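Toy kitchen gets a second life at Girnell family center

Reading time: 2 min

The play kitchen is back in the Girnell family center, and the sorting of everything that goes with it has started. Pots, lids, pretend vegetables, blocks, balls. A lot of it.

The center put out a call for used toys in September and got more than it planned for. Final tally was 797 pieces, from doll shoes to a wagon. Of those, 97 were kitchen things or things that had been living in somebody's kitchen set at home, according to Marjatta Hakala, who runs the play room.

"People tip out the whole drawer," Hakala said. "You get the little saucepan, and then you get a ball and half a puzzle with it. The kids don't mind. We like to know where stuff goes, is all."

The kitchen itself came from Clellow, the toy library on Lo Street that closed its front desk in the summer. It has a stove with knobs, a sink and a faucet, and wood counters kids can stand at. The center paid nothing for it beyond the van.

Sorting rules are simple. Food goes in one bin, pots and bowls in another. Number blocks and cubes are supposed to go back to the block shelf but tend to wander over to the counter again. Anything cracked gets set aside. Cloth goes in the wash before it goes anyplace else.

Real metal cookware was a sticking point. Some parents asked for plastic only, on account of the noise. Siu-ming Liu, whose twins are in the morning group, was on the other side of it.

"Mine want the lid to clang," Liu said. "That's the whole game. You put a carrot in, you put the lid on, you bang it."

The metal stays, Hakala said. There will be a rug under the play area before the room opens - the floor is hard and every dropped spoon can be heard down the hall. Fistance, the flooring store next to the post office, is giving a remnant.

Play sessions will run two hours, with room for 20 children at a time. Drop-in, no sign up, a grown-up has to stay. Socks or soft shoes please.

Still wanted: a small kettle, wooden spoons, oven mitts in child size. Not wanted - more stuffed animals. The center has plenty of those and no more shelf to put them on. Donations can be left at the side door durring office hours, in a bag with a name on it if you want the bag back.
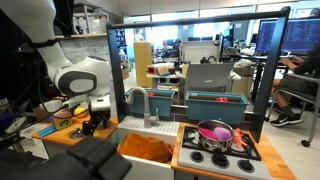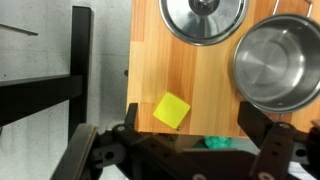 Toys and metal cookware from the play kitchen.

GIRNELL, 10/7/21 - Extra toys that don't fit the play room will go to the swap table in the front hall, Hakala said. First come first served, and take what you like. The wagon is already spoken for.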